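El último ensayo de Zukau

El dúo se llamaba Zukau y tenía, en aquel otoño, un disco sin terminar y un contrato para tocar en la sala Hunum. Xiaoyan Shen cantaba y llevaba los teclados. Haoran Su hacía todo lo demás, y lo decía con frecuencia.

— Falta un tono grave en la segunda canción — dijo él esa noche.

— Falta sueño — contestó ella.

Ensayaban en un piso alquilado encima de una panadería. A las cuatro de la mañana subía el olor del pan y entonces sabían que debían parar. Genalyn Lumbao, la batería que los acompañaba en los conciertos, se marchaba siempre antes, con las baquetas dentro de la manga del abrigo.

El problema era la canción titulada «Ko». La habían grabado en octubre, en una sola toma, y desde entonces no conseguían repetirla. Haoran la escuchaba con los ojos cerrados y apuntaba palabras en un cuaderno: aire, retraso, puerta. Xiaoyan pensaba que la canción estaba bien como estaba, con el error en el compás y la tos al final.

La tos era de Weidong Li, su primer productor, que ya no trabajaba con ellos. Se había ido a Dudeo, una discográfica más grande, y desde allí les mandaba mensajes muy amables que ninguno de los dos contestaba.

— Si quitamos la tos, lo quitamos a él — dijo Xiaoyan.

Haoran no respondió. Movió un cable, lo volvió a poner en su sitio y bajó el volumen hasta que se oyó la nevera.
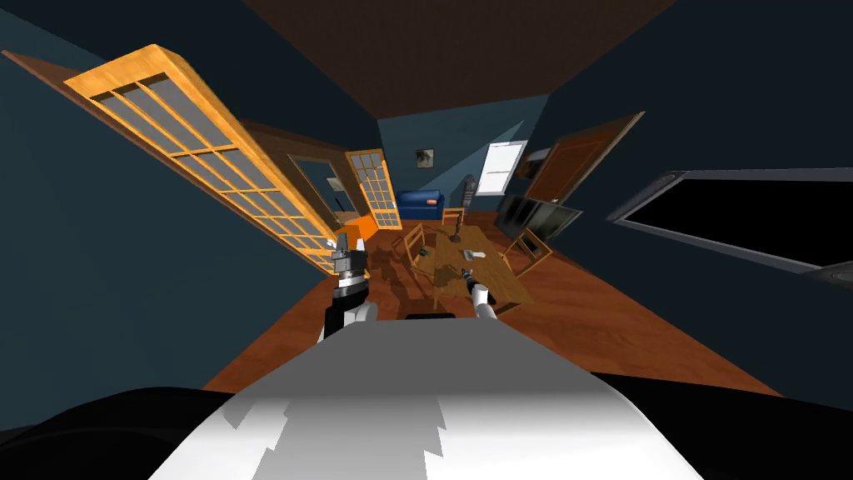

Interior con suelo de madera. Imagen generada por ordenador.

En Hunum cabían 400 personas y vinieron 90. Tocaron las canciones viejas primero, con prisa, como quien lee en voz alta una carta del banco. Después Haoran se acercó al micrófono, cosa que no hacía nunca, y dijo el nombre de la última.

Genalyn entró tarde. Xiaoyan la miró y vio que lo hacía a propósito, con el mismo retraso de la grabación, y entonces cantó sin pensar en la letra. Al final quedó un silencio pequeño. Alguien tosió en el fondo de la sala, cerca de la barra.

Haoran levantó la cabeza del teclado y buscó entre la gente, con la mano sobre los ojos para protegerse de los focos.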